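Valtance hand-held gripper kit: notes after a few months

Oct 12, 2023

I bought the Valtance kit in May and have used it most weeks since, so I think I can now say something useful about it. Prustico sells it as a two-finger gripper that you hold and move yourself, with a camera on top, for recording how a task is done so that a robot arm can be taught from the recordings. I paid for it at the normal price.

The kit came in one box with the gripper, two sets of finger pads, a cable, a small bag of spare screws and a printed booklet of 31 pages. The booklet is decent on assembly and poor on calibration. I ended up following the older Burov guide for that part, which was written for a different gripper but uses the same steps. Allow an evening for it the first time.

Most of my work is with clothes and other cloth. Rigid things like cups and boxes are easy with almost any gripper, so I won't spend long on them. Cloth shows up the weak points. The angled pads have a textured face and they hold a single layer of thin cotton well enough. With thicker garments I have to take a bigger pinch than I would like, and the folds then bunch up between the fingers. I work over a plain pale sheet so the garment is easy to pick out in the recordings, and I would suggest the same to anyone starting.

Weight is fine for short sessions. After 80 recordings in a row my wrist had had enough, and I now stop well before that. The handle could do with being thicker. I wrapped mine in bicycle tape and it is better.

I have had 3 faults so far. A pivot screw worked loose in the second week, one pad started to peel at the corner, and the cable connector became unreliable. Prustico replaced the cable without any fuss but told me to glue the pad myself. A drop of thread lock sorted the screw, and I would do both sides before first use.

The software exports without trouble and I have nearly 300 usable clips saved from the last batch. It does not let you rename a session once it has closed, which is annoying if you mistype as often as I do.

I also looked at the Lazăr gripper before buying. It is lighter and has a better handle, but the pads are flat and smooth, and I could not get on with them for shirts. If you only handle hard objects I would go for that one. For cloth I am keeping the Valtance, and I have a second set of pads on order.

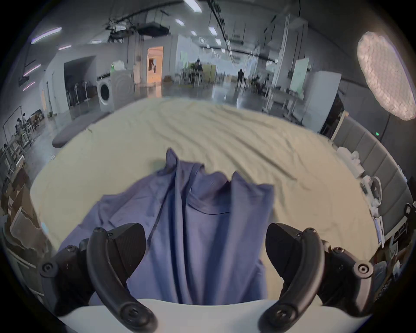
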